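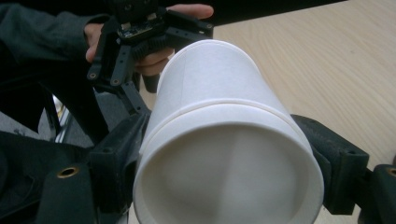 Figure 1. White paper cup on its side, showing the open mouth, the rolled lip and the seam on the inner wall.

3.2 The single-use cup

Our second test object was the white paper cup used at the campus coffee counter. We wanted to know how much of a cup's stiffness comes from its shape and how much from the paper itself.

The lip does most of the work at the top. It is a thick roll of the same paper as the wall, and when we cut it off, the mouth could be pressed flat with one finger. Partway down there is a raised ridge that runs all the way around, where the wall steps in and starts to narrow toward the base. We had expected the ridge to be a weak point. Cups squeezed just below it kept their shape longer than cups squeezed halfway between the ridge and the lip.

The side seam was harder to judge. It shows as a faint line both inside and out. We loaded 19 cups with the seam facing up and 19 with the seam facing down. The seam-up group dented later, but four cups in that group had been stored under a heavy box, so we left them out of the final table.

Mirjam Kramer suggested repeating the test with cups filled with water at 165 °F for ten minutes and then emptied. Those results are in section 3.3. The unprinted cups from Killetti arrived too late for this report and will be tested in August.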